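Why I've stopped chasing the pile-up

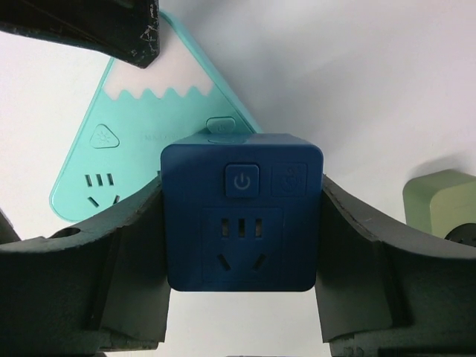
Ximeng Gu
Opinion | 25 Aug 2019 | Filed under: Operating

I spent most of this weekend on the radio and came away with 18 contacts in the log. There was a time I'd have been too embarrassed to admit that on a club website! My neighbour on the air, a chap I've chatted to for years on 40 metres, managed 712 over the same two days and sounded like he'd been gargling gravel by teatime on Sunday. Good luck to him. I had a lovely time and I can still speak.

What bothers me is how much of our hobby has drifted towards the quick exchange. Callsign, five nine, thank you, next. I understand why it happens when there's a rare station on and half of Europe is calling, and I've done my share of shouting into the noise myself. But I now hear the same thing on a quiet Tuesday night with the band wide open and no one waiting. You give your name and town, you ask about the other fellow's aerial, and he's gone. He's got his tick.

I blame awards, a bit. In June our club at Ernlow launched its own certificate for working 200 different stations in a month, and I voted against it (I was outvoted quite heavily, and there was cake, so no hard feelings). The idea was to get people on the air, and it did. It also got them on the air for eleven seconds at a time. One newly licensed member told me she'd filled two pages of her log and couldn't remember a single person in it. I thought that was rather sad, though she was perfectly cheerful about it and has since sent off for the certificate.

Compare that with a contact I had in spring with an operator who signed himself Šťastný, running five watts into a wire along his garden fence. Conditions were dreadful. We lost each other four times, and in forty minutes I learned that he grows plums, that his rig was built from a Darkumix kit with one part soldered in backwards for a year, and that he'd once walked up a mountain with a battery and forgotten the microphone. I'd swap the whole certificate for another one of those.

I know the reply to this, as I've had it at Indale every time I raise it over the tea urn. Contests sharpen your operating. Awards give beginners something to aim for. Some people are shy and like a contact with a script. All true, and the shy ones especially deserve a kinder hearing than I've given them in the past. I'd only ask that when the band is empty and someone comes back to your call with a name and a question, you answer the question.

I'll be on 40 metres most evenings after eight, a little above the busy bit. Bring a cup of tea.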